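Rernura Open Day

The Rernura Open Day is a public demonstration of robot handling work held at the Rernura workshop in Bragança, Portugal. It is run by Fustutska, a small engineering firm that writes control software for robot arms, and is open to schools, local businesses and anyone who books a place. The best-known edition took place on 6/11/19, when the firm showed its Standix planning software to the public for the first time.

Background

Fustutska moved into the Rernura building, a former grain store, after outgrowing two rented rooms near the railway museum. The firm had received school parties from its first year there, usually one class at a time. These visits were informal and depended on which of the engineers was free. In March of the year of the first Standix showing, the firm decided to replace them with a single day, with a fixed programme and a printed guide in Portuguese and English.

The organiser was Leopold Camenzind, who had joined the company to work on testing. He asked for the programme to be kept to tasks that a visitor could judge by eye, such as picking up a cup or putting fruit in a bowl. Earlier visits had leaned heavily on graphs, and teachers had complained that younger pupils lost interest.

Programme

Visitors were admitted in groups, each staying for a little over an hour. A group began in the entrance hall with a short talk, went on to the workshop floor, and finished in the simulation room. The 2019 edition had 159 visitors, among them two classes from a secondary school in the town. Entry was free. Coffee was served in the yard until the rain came on in the afternoon, after which it was moved under the loading bay.

On the workshop floor the staff showed how an arm is set up, how its joints are checked before a run and how it is stopped in an emergency. Visitors were allowed to press the stop button themselves. This part of the day had the longest queues, and the last two groups had it shortened.

Simulation room

The simulation room held a row of desks and a large wall screen. Standix was run here on a modelled room instead of a real one. An operator typed a task, the software worked out a path for the arm, and the result was played on the screen. Each task was run 100 times beforehand with small changes to the starting positions, and the printed guide listed how many of the runs had ended well.

The model used for most of the day has a white arm hung from above, with its gripper pointing down at a perforated platform. Household objects are set out on the platform, among them two mugs, two plates, a bowl, a banana and a pair of plastic crates, one yellow and one black. Tasks were chosen from these. Moving the banana to the bowl was the one most often asked for by children, while adults tended to ask for the mugs, whose handles make the choice of grip harder.

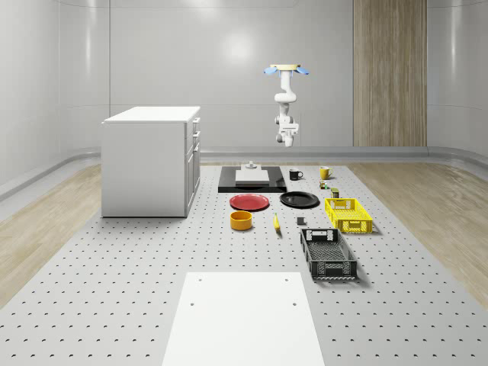
Fidel Durán wrote afterwards in the visitors' book that the simulated tasks were easier to follow than the ones on the workshop floor, but that he would have liked to see the same task done on both, one straight after the other, so that people could tell how far the software could be trusted. Several other entries made the same request.

Camenzind replied in the firm's newsletter. He accepted the point and said that a paired demonstration had been planned but dropped a week before the event, when a replacement cable for the workshop arm failed to arrive. He added that a run on the screen could be reset in a moment, whereas a real table had to be laid again by hand, and that this would have cut the number of groups.

Reception

The event was covered by a local radio station and by the school's own magazine, which printed a page of pupils' drawings of the arm. Teachers praised the printed guide. The main complaints concerned the parking, which was on a slope of loose gravel, and the sound in the simulation room, where the talk was hard to hear from the back.

Printed guide

The guide ran to 12 pages and was printed in 500 copies. It contained a plan of the building, a list of terms and the table of results for each task. Copies left over were given to the town library. A second printing corrected the Portuguese word used for "gripper" and added a page on joint limits.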